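Glass cloche keeps fogging and I'm scared to pick it up
Kitchen & Table > Serving and Storage
5 September 2022

harpreet_s
Hi everyone! Long-time reader, and I've finally got something to ask. My aunt gave me one of those big clear glass domes for covering cakes (she was clearing out the house in Hulme and I got it along with a box of cookbooks, lucky me!). I love it, but it has no knob on top, so every time I lift it I'm hugging this slippery thing with both hands and holding my breath. Also, it fogs up badly if the cake is even a little warm. How do you all handle yours? And does it live out on the counter or in a cupboard?
- Harpreet Sandhu

mervyn_sowerby
Welcome, Harpreet! Let the cake cool all the way, then give it another 40 minutes after you think it's cool. That fixed the fog for me. As for lifting, tip one side up a little first so air gets under the rim, then bring your other hand in low. I keep mine in a cupboard, upside down on a folded dish towel.

silvana.h
Oh Mervyn, I have to disagree with you on upside down! A dome resting on its curved top wants to roll, towel or no towel. I lost a lovely one that way in January and was finding slivers until spring. Rim down, always, on something soft.

mervyn_sowerby
Fair enough, though mine has sat like that for years. It's wedged between the stockpot and the wall, so it has no place to go.

Natanael M
I'm with Silvana. I'd also say get a cloche with a knob if lifting makes you nervous. Faveck makes a decent one, and I paid roughly 40 dollars for mine at the Ratstead outlet. Knobs do come loose on some of them, mind you, so never carry the whole thing by the knob alone.

welington_p
I like the plain ones better, knob or no knob. They're so much easier to wash, and I dry mine with an old linen towel because paper leaves lint. Clear glass on a white surface does half vanish, though, so I've learned to look for the rim before I reach for anything nearby.

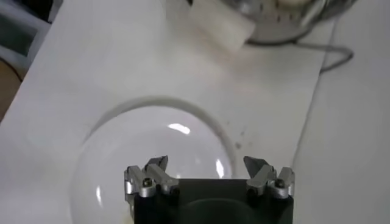

Clear dome, white surface. Look for the thin gray line of the rim.

silvana.h
Pretty! I'd put a dark placemat under it so a tired person doesn't knock it with an elbow at breakfast.

harpreet_s
Thank you all so much! I'm going with rim down on a placemat, and I'll try the tipping trick with my lemon loaf tomorrow. Mervyn, please move that stockpot carefully.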